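Mondness Allotment and Garden Society
Minutes of the meeting held on May 21, 2018 in the Osman Room

Chair: Feven Birhane

1. Apologies
Apologies were received from two plot holders on the lower site.

2. Minutes of the last meeting
Agreed as a correct record and signed. The hedge on the north side has been cut back as asked. The noticeboard key has still not been found and a new lock will be fitted.

3. Money
The balance in the current account stands at £2,019. The water bill for the half year was £936, well up on last time. Members felt there might be a leak between the stopcock and the second trough. Feven will read the meter last thing one evening and again early the next morning with all taps off. The bill has been paid in full for now.

4. Plots
There are 79 plots across both sites. Two are empty and will be offered to the top of the waiting list. One was handed back with a lot of old carpet on it, which the last holder has agreed to take away. It was agreed that new holders would be told in writing that carpet is not allowed.

5. Shed roof
Drilto have quoted for felt and for metal sheeting. The metal costs more but the meeting preferred it, as the felt has been patched twice. Feven to ask whether the price includes guttering. Decision held over until that is known.

6. Seed order
Sastix will give the same discount as last year if the order goes in by December. Forms will be left in the shed. Onion sets need to be ordered separately.

7. Open day
The plant stall and teas will go ahead as before. The odds and ends stall will take clean clothes, books and kitchen things. Pale green socks and other small items should be put in pairs before they are brought along.

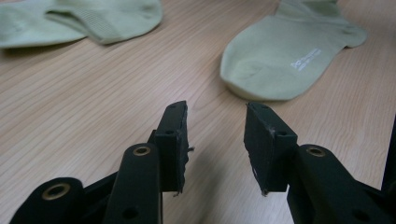 Prices will be kept low and anything left over goes to the charity shop. Tables are to be borrowed from the hall and must be back by six. Parking will be on the verge side only.

8. Any other business
A request to keep hens on the lower site was discussed. The lease is unclear on this and Feven will write to the landlord. Bonfires remain banned until the autumn.

The date of the next meeting will be put on the noticeboard.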